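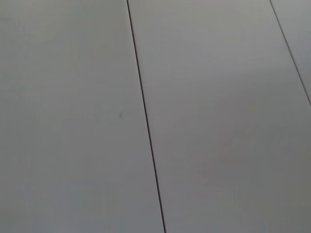

Clekton 生活社·居家维护组

主题:浅灰色板面上的小黑点,补还是不补

灰鸽子不飞 楼主
发表于 2024-03-30
三块浅灰色的板,中间那条缝左边有个很小的深色印子,斜的,颜色偏灰褐。位置见图。板面是哑光的,很平,没有纹理,所以一点点东西都显眼。
我先用湿布擦过,没擦掉。又用中性清洁剂擦了两遍,还是在。指甲刮上去感觉不太明显,说不准是划痕还是沾上的东西。
问两件事:
1. 这种要不要补?
2. 板和板之间的黑缝要不要填?

南窗
先别补。哑光面最怕补,补完那一块反光跟周围不一样,侧着看比原来的点大得多。我家柜门二月份补过一次,用的是 Matos 的补色笔,灰色那支,干了以后发蓝,最后又用酒精一点点擦回来。

三号扳手
不同意楼上。补色笔本来就不是直接往上涂的,要先在废料上试色,等干透再比。Matos 那套颜色偏冷,浅灰的板可以试 Drosent 的软蜡,两支混着用。点这么小,牙签尖蘸一点就够,多余的用塑料刮片推平。

南窗
回三号扳手:软蜡填坑可以,现在楼主连是不是坑都没弄清楚。要是表面沾的东西,蜡盖上去就是多此一举。

灰鸽子不飞 楼主
看图上那个点周围好像还有一点点发白,很淡,不知道是不是我擦出来的。有没有人碰到过?

半桶水泥
我看也有一点,非常淡,也可能只是光线。你换个方向打灯再看,手电贴着板面照。换了角度还在,就可能是擦亮了,那就别再擦了。千万不要用魔术擦,那东西等于细砂纸,哑光面擦几下就亮一块。

灰鸽子不飞 楼主
魔术擦没用过,就是普通棉布。晚上拿手电照一下再来说。

木木夕
说说缝。图上这两块板之间的缝挺直,粗细也匀,边上没看到崩口,我的意见是不填。我之前在 Marnholm 订过一批板,师傅留缝就是给热胀冷缩用的,填死了夏天会顶起来。

三号扳手
要看是什么板,铺在哪。台面的缝会进水,地面的缝会进灰,情况不一样。楼主没说材质,只看表面分不出是刷漆的还是贴面的。

灰鸽子不飞 楼主
补充一下,是工作间的台面,房子接手时就有,材质我也不清楚。平时不碰水,就放放纸和工具。板长 1,605 毫米,我拿卷尺量的。

木木夕
不碰水就更不用填了。隔段时间拿软毛刷顺着缝刷一遍,吸尘器扁嘴跟着走就行。

半桶水泥
要是以后想放水杯什么的,打一条深色的美缝胶也行,别打白的,过一个月就脏了。胶打之前两边贴美纹纸,30 分钟以内撕掉,等干了再撕会带起毛边。

南窗
这个我同意,深色的。不过留缝的台面打硬胶容易裂,要选有弹性的。

灰鸽子不飞 楼主
手电照过了。换了三个方向,白的那块基本看不出来,应该就是光。黑点还在,侧着照没有阴影,摸着也是平的。

三号扳手
那就是表面的,我收回软蜡的建议。棉签蘸一点点医用酒精,只碰那个点,先在台面背面或者角落试一下掉不掉色。

南窗
酒精对漆面有风险,我还是觉得不用管它。

半桶水泥
我也投不管。非要弄就先用白橡皮轻轻擦两下,比酒精稳。

灰鸽子不飞 楼主
橡皮试了,没变化。缝不填,点先留着,酒精等找到同样的边角料再试。谢谢各位。

木木夕
边角料可以翻翻台面下面,很多师傅装完会把裁下来的塞在里头。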